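Setting Up the Sweeping Task on a Two-Arm Bench Cell
Process notes, Brodstead site
Maintained by Fumiko Iwasaki

These notes cover the table-cleaning routine on the Stalix cell and the operator duties that go with it. Before the changeover in September, each packing operator swept their own bench at the end of a shift. The cell now does the sweeping, and one operator per shift checks the result.

Before you start

You need cell access, the task sheet and a supply of bin liners. Read the stop procedure first. Keep the enclosure clear of hands whenever the arms are enabled.

Step 1. Assign the tools

The brush goes to the right arm and the dustpan to the left. Confirm both grips at low speed. A brush that turns in the fingers will push scraps sideways, so regrip it before continuing.

Lay the dustpan flat with the scoop edge toward the debris. Paper scraps and fine dust can be run in the same pass. 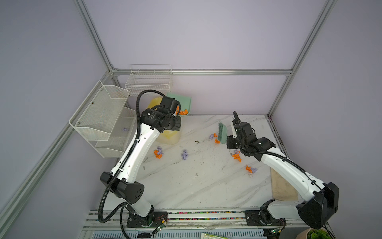 Step 2. Set the sweep path

Load path 4 and set the overlap to 15 mm. Run it once without contact, then lower the brush until the bristles touch the table. Do not increase the pressure to pick up dust. Add a second pass.

Start with the scraps closest to the scoop edge and work outward. Gloves and rags left on the table are not in the path file and have to be removed by hand. 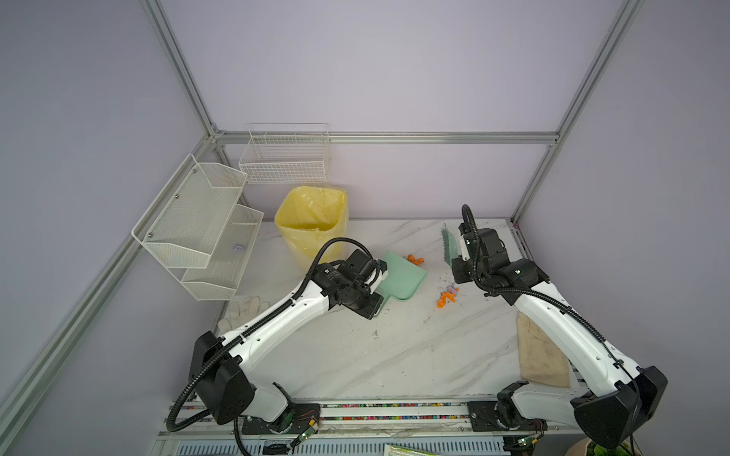

Step 3. Empty and log

The dustpan is emptied into the yellow bin. Check the table, enter any missed pieces under code 689 and change the liner when it is full.

Changes to operator duties

Sweeping has been taken off the packing job card. Checking and logging have been added to the cell operator card, with 2 hours of training. Osamu Wada signs off the training record. Operators who find the checks cutting into packing time should report it to him, as the allowance is still under review.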